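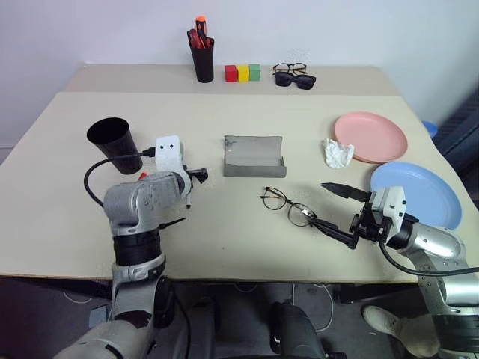

Clearing the Table That Catches Everything

Every home I've lived in had one. You come in, your hands are full, and down it all goes on the nearest flat surface. Ours is the table against the wall, and by the end of a normal week it has reading glasses, a tissue or two, somebody's plate and a cup on it, and I can't find a spot to write a check.

I've been sending out these little house notes for a while now (this is number 62, if you're keeping score) and the one question that comes back over and over is how I keep that table usable. Well, I don't, not all the time! But I do have a way of getting it back in a few minutes, and my neighbor Hilde Lambrechts has stolen it for her sewing room over in Prulholm, so it must travel all right.

Start with what belongs in the kitchen

Plates and cups go first, always. They take up the most room and they're the easiest to decide about. Stack the plates by size and carry them out in one trip. Mine are plastic, which I like for snacks because I'm clumsy, but they do hold on to grease. Warm water and a squirt of dish soap, then let them stand in it while you do the rest. If a plate has picked up a tomato stain, make a paste of baking soda and water, leave it on for half an hour and rub it off with a soft cloth. Don't use the scratchy side of the sponge or you'll have cloudy plates forever.

Tissues and scraps of paper next. Bring the wastebasket to the table. I used to walk each bit of trash across the room like I was delivering mail.

Glasses and their cases

Spare glasses multiply. There are the good ones, the old prescription you keep just in case, the sunglasses, the pair from the drugstore. I give each person in the house one everyday pair that's allowed to live on the table, and everything else gets a drawer with a folded dish towel in the bottom. Two rules: fold the arms in, and never set them lens down. I ruined a very nice pair from Gatti that way, sliding them across the table to make room for a puzzle.

Wash lenses before you wipe them. Lukewarm water, one drop of plain dish soap, rub with your fingertips, rinse, shake, and dry with a clean cotton cloth. Paper towels and tissues feel soft but they drag grit around. And wire frames bend if you take them off one-handed, so use both hands, even when you're in a hurry — especially then.

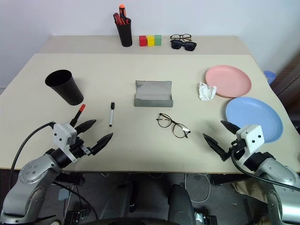
Cases get dirty faster than the glasses do, and most of us never clean them. Pocket lint and hand cream end up in there, and then you put your nice clean lenses right on top of it. A gray lining like the one in this open case will show you the darker smudges if you look, but a black one hides everything, so do those on a schedule. I start with the brush attachment on the vacuum, then a barely damp cloth with a bit of soap, then a second cloth with just water. Leave it open overnight. If the lining is coming loose at a corner, a dab of fabric glue and a clothespin will hold it.

Pens, markers and the screwdriver

I'm a big believer in one upright holder at the back of the table. Mine has tools in it as much as pens, because the screwdriver I use for loose cabinet knobs is no good to me out in the garage. Put the tall things toward the wall and the short things in front. Once it's so full that you have to pull three things out to get one, it's time to thin it.

Test your markers while you're at it. Scribble on the back of an envelope and toss the dead ones right then. Whiteboard markers like to be stored lying flat, so I keep those in a shallow tray I bought at Rolalholm years ago. And keep them away from the permanent ones! I once wrote a whole grocery list on our kitchen whiteboard in the wrong kind. If you do the same, scribble over it with a whiteboard marker while the permanent ink is still fresh and wipe both off together. It took me two rounds, and there's still a faint "eggs" if the light is right.

Last, the wipe

With everything off, dust first with a dry cloth (I use the Dusten ones, but an old T-shirt does fine) and then go over it with a damp one. If your table is two pieces pushed together, run the corner of the cloth along the join, where the crumbs go. Dry it before you put anything back.

Next time I'm doing the junk drawer. Send me your worst ones.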